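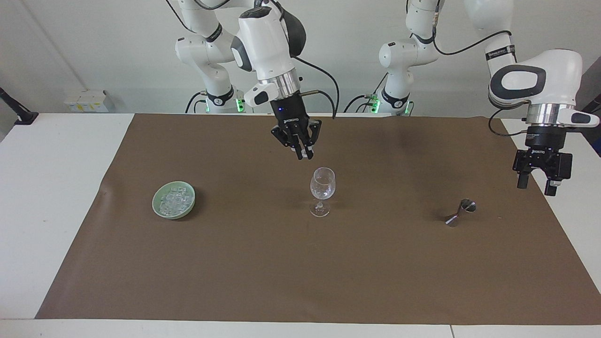

Ornside, julio

Capítulo 4
La tarde en que el deporte se hizo relato

Son las tres de la tarde de un lunes y en la sala de montaje de Vultside, una productora pequeña con sede en Ornside, hay 389 horas de cinta esperando a que alguien las mire. ¡389 horas! De ahí tiene que salir un documental de una hora sobre un club de bolos que llegó a llenar un pabellón de 4000 localidades y que hoy juega en un patio cubierto. Este capítulo trata de cómo se pasa de una cosa a la otra, y es (lo confesamos desde ya) nuestro favorito del libro.

En el capítulo anterior vimos cómo se retransmite una competición en directo: el realizador elige entre varias cámaras y el resultado todavía está abierto. El documental deportivo trabaja con el material contrario. El espectador puede saber quién ganó la final, incluso puede recordar el tanteo, y aun así se queda pegado a la butaca. ¿Por qué? Esa pregunta nos va a acompañar hasta la última página del capítulo.

Empezaremos por el archivo. Una retransmisión antigua guarda mucho más que el juego: los silencios del comentarista, el público que se levanta antes de tiempo, la cara del jugador suplente mientras otro recoge la copa. En «Closura», la serie de 13 episodios que analizaremos en el apartado 4.2, los mejores momentos proceden de esos restos que en su día no interesaron a la cadena. Veremos tres secuencias completas, plano a plano, y os aseguramos que después cuesta volver a ver un resumen de la jornada con los mismos ojos.

Luego pasaremos a la entrevista. Un deportista retirado ha contado su gran partida cientos de veces y la cuenta ya de memoria, con las pausas en su sitio. El método McKinnon, que estudiaremos en el apartado 4.3, propone dejar esa anécdota para el final y dedicar los primeros 20 minutos a asuntos menudos: el autobús del equipo, la comida de los hoteles, el ruido de la pista vacía. ¡Funciona de maravilla en clase, probadlo por parejas!

El apartado 4.4 se ocupa del orden. Casi todos los documentales de este tipo siguen la curva del ascenso y la caída, una forma cómoda y muy eficaz que también puede aplastar una vida entera. Compararemos dos montajes del mismo material, uno cronológico y otro que arranca por la derrota.

Antes de seguir, conviene repasar los conceptos de plano recurso, voz en off y elipsis (capítulo 2). Tened a mano también el cuaderno de visionado: lo usaremos desde el primer ejercicio.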